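Lornstead Burger Station Set

The Lornstead Burger Station is a pretend sandwich counter for a play kitchen, a preschool table or a waiting room. It comes with play burger parts, clear plastic containers to keep them in, and a white serving tray with a raised rim. Children take a bun, add what they like and put the result on the tray.

The burger parts are separate pieces and stack in any order. The lettuce has a ruffled edge and is wider than the tomato slice, so some green still shows once the tomato is on top. The patty is brown with a mottled surface.

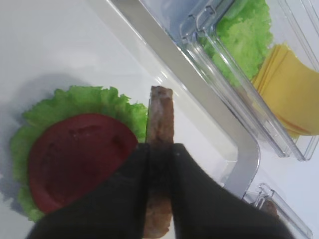
Containers and storage

The containers are clear, so a child can find a piece without emptying everything onto the table. One is divided into two sections and suits lettuce on one side and cheese on the other. Buns take up the most room and do best in a container of their own. They can go in flat or on edge — either way they lift out easily.
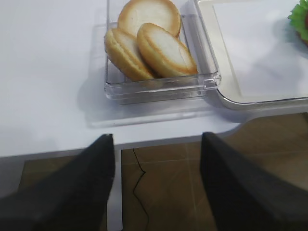
If the set is used by a group, keep the patties apart from the greens. Small pieces tend to end up under the large ones, and sorting at the end of play goes faster when each kind has its own place. A full set holds up to 8 built burgers and weighs 800 g without the tray.

Using the tray

Lay a sheet of plain white paper in the tray before play. It looks like a diner liner, and children can draw on it or write an order. Leave the containers within reach behind the tray and to the sides. One tray is enough for 2 children taking turns.

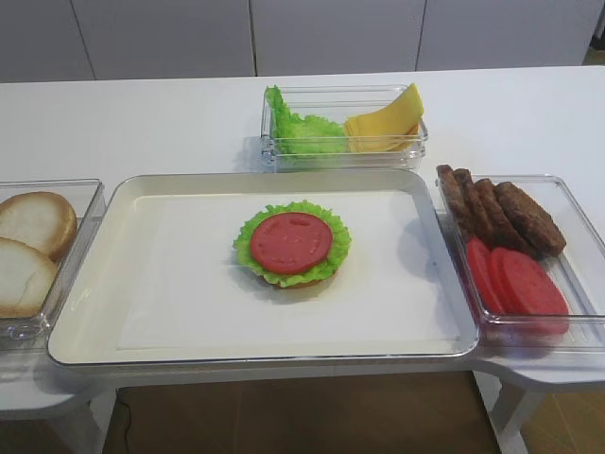 Can the pieces go in the dishwasher?

We recommend washing them by hand in warm water with mild soap. Let them dry on a towel before they go back in the containers.

Ordering

Spare parts are sold by Satti in mixed bags of 350 g. Lameno play counters have a top deep enough for the tray and one row of containers. Orders placed in July ship in August — our warehouse closes for stock count.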